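Bench notes: are the yellow fingers worth it?
Thu 19 August

Tirta Ngui has been after me since April to put the soft yellow fingers through something harder than blocks and cups. Palamarchuk, who sell them, say they will hold "anything a hand can hold." I've read that line on a lot of boxes. So we mounted sets on both Ovow arms and gave them key rings, which I picked out of spite.

Split rings are a nasty part. They slide over each other, they shine, and the shape you planned for is gone by the time you get there. If the fingers are too stiff they pinch one ring and shove the rest away. If they're too soft, the bundle just sags out of them. 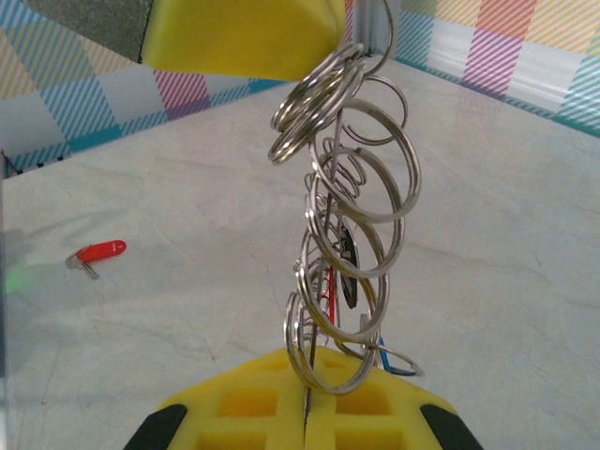

Our log has 326 attempts in it, split between the yellow set and our old Pison rubber tips. The yellow ones dropped fewer bundles, I'll give them that. They also cost nearly 4 times as much, and most of their lead came from one afternoon when Tirta had the wrist camera exposure set just right. Put the Pison tips on that same setting and I'm not sure there's much left to argue over. We haven't run it that way yet, so please stop quoting me on it in the hallway.

Thin parts worry me more. The open pockets give nicely around something fat, but a thin piece of metal only touches a sliver of the face, and any play in the arm shows up right at the tip. Passing one between two arms doubles the trouble. The Ivmont controller is supposed to line the two sides up on its own. I watched it hunt back and forth for 3 minutes on Monday before Tirta stopped it and did the move by hand.
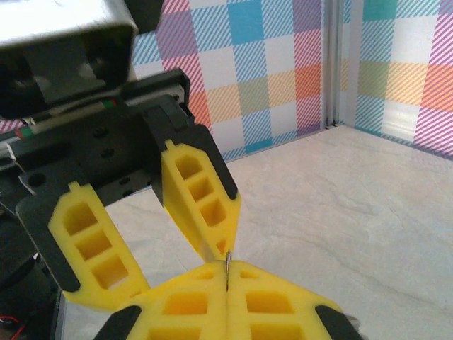 Two arms, two sets of yellow fingers, one thin piece of metal.

Next up is a straight run of 200 handoffs with the camera settings locked and both kinds of tips. Until those numbers are in, I'd hold off on ordering more. If your group has a worn set, bring it by, as I'd like to see how the edges look after real use.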